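Drulthorpe Releases Planning Software for Tabletop Pushing Tasks

DRULTHORPE, 18 January 2019 – The Drulthorpe Institute has released Bastum, a motion planning and control package for robot arms that move objects by pushing them across a flat surface. The package is available to universities and public laboratories without charge, and commercial terms will be published later in the year.

Bastum accepts short written commands such as "move the red star toward the blue cube" and turns them into a series of small pushes. The planner chooses a contact point on the side of the object, predicts how the object will slide and turn, and corrects the path after each push. The present version is limited to one arm with a single rod-shaped tool and to objects that stay upright when moved.

The release follows a test period that ended in December at the institute's Katham laboratory. The team issued 2,000 commands over the course of the trial. The software completed 1,898 of them within the time allowed. Most of the remaining commands failed when two objects came into contact and the planner treated them as one. A change to the perception module, included in the release, separates touching objects by color and outline before a plan is made.

Testing was done with colored plastic blocks on a maple board, in shapes that include stars, a heart, a cube and a pentagonal prism. Shapes with points and notches were given greater weight in the test plan, as the side on which the tool makes contact has a large effect on the direction of travel.

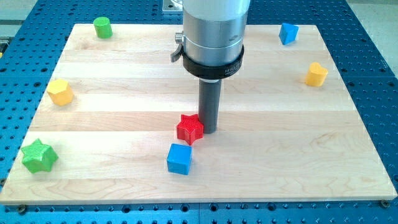 Yanling Dong said the contact model was the part of the release most likely to be useful to other groups, and that it could be used apart from the rest of the package. The command parser, Dong added, remained "quite narrow" and would need further work before it could handle instructions that refer to more than two objects. She asked outside users to report cases in which the predicted and measured positions of an object differ after a push, and to attach the log file to each report.

The package includes the planner, the perception module, a calibration tool and a log viewer that replays each push beside the path the planner had expected. Recorded data from 117 test sessions will be provided as a separate download. The calibration tool must be run again whenever the camera or the work surface is moved.

Bastum replaces Kinoshita, the institute's earlier planner, which computed a full path at the start of a task and did not revise it. Support for Kinoshita will continue for 180 days. Laboratories that use it may keep their existing object files, but controller settings will have to be entered again.

Requests for access should be sent to the software office at the Katham laboratory and should name the arm and controller on which the package will be installed.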